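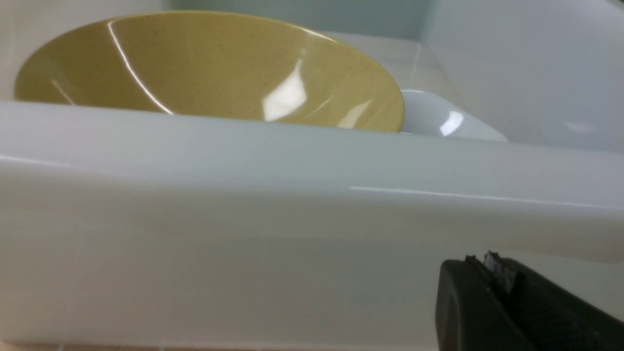
Nga La

Accueil | Exposés | Ateliers | Archives | Contact
Rechercher sur le site OK

Notes pour mon exposé - version à lire debout, donc pardon pour le style parlé.

Bonjour à toutes et à tous ! On commence par la vaisselle. Un bol jaune moutarde moucheté, penché dans le bac, et une pièce blanche à côté, un peu cachée derrière lui. Chez vous, ça prend combien de temps ? Vous n'y pensez même pas, vous attrapez le bol en parlant d'autre chose.

(Laisser la diapo un moment. Boire de l'eau.)

Maintenant, mettez-vous à la place de la machine. Le bol présente son dos, l'ouverture est tournée vers le fond, et l'émail brille - il y a un long reflet blanc qui suit la courbe, et un autre tout déchiqueté. Pour un capteur de profondeur, un reflet pareil peut devenir un trou, ou une bosse, ou rien du tout. Et la pièce blanche sur fond blanc, je vous laisse imaginer ! Moi-même je ne saurais pas vous dire si c'est une tasse ou une assiette.

Ensuite il y a le rebord. Il est épais, arrondi, et il masque le bas des deux pièces. Il faut donc passer par-dessus, descendre, pincer une paroi lisse et ressortir sans cogner. Chez Brastow, en juillet, j'ai regardé leur bras essayer la même sorte de prise sur des saladiers : 48 essais, et j'ai arrêté de compter les jolis bruits de céramique. (Rires, j'espère.)

Côté atelier, c'est plus avancé, et je tiens à le dire parce qu'on me prend souvent pour une grincheuse. La cellule Clavumel trie 2 000 pièces par jour sans se plaindre. Mais ce sont les mêmes pièces, posées à plat, sous la même lampe. Dès qu'on lui glisse un couvercle à l'envers, elle s'arrête et elle attend quelqu'un.

Cúc Bạch m'a fait une remarque que je garde : à la maison, on range pour soi, pas pour la machine. Faut-il changer l'évier ? Mettre de la vaisselle mate ? Je n'ai pas très envie de choisir mes bols en fonction d'un capteur, mais je connais des gens qui le feraient volontiers.

(Si je suis en retard, sauter le passage sur Astiron et aller directement à la démo des quatre prises.)

Ma réponse du jour, donc : attraper un objet connu, oui. Vider un évier quelconque un soir de semaine, pas encore. Je veux bien reposer la question l'an prochain, avec le même genre de bol.

Questions de la salle, et penser à rendre le micro.

Commentaires (3)

Huang
Très clair, merci ! Vous avez essayé avec une lumière polarisée pour les reflets ?

Nga La
Oui, une fois, c'était mieux sur le jaune et pas terrible sur le blanc. À refaire.

Cúc Bạch
Je maintiens pour la vaisselle mate :)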